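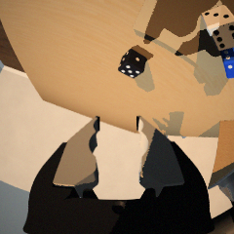
Issue 14

Ten Thousand, the Way We Play It

My aunt Bronwyn McPhee taught me this one at the lake, and I still think it's the best dice game for a noisy table! You need six dice, a pencil and some scratch paper.

Roll all six. Each one is worth 100, each five is worth 50, and three of a kind scores the number times a hundred (so three threes get you 300). Three ones are the exception, they pay 1,000. Set aside at least one scoring die, then roll the rest or stop and bank your points. If a roll scores nothing, you lose the whole turn – ouch. We play short games to 2,000 when it's close to bedtime.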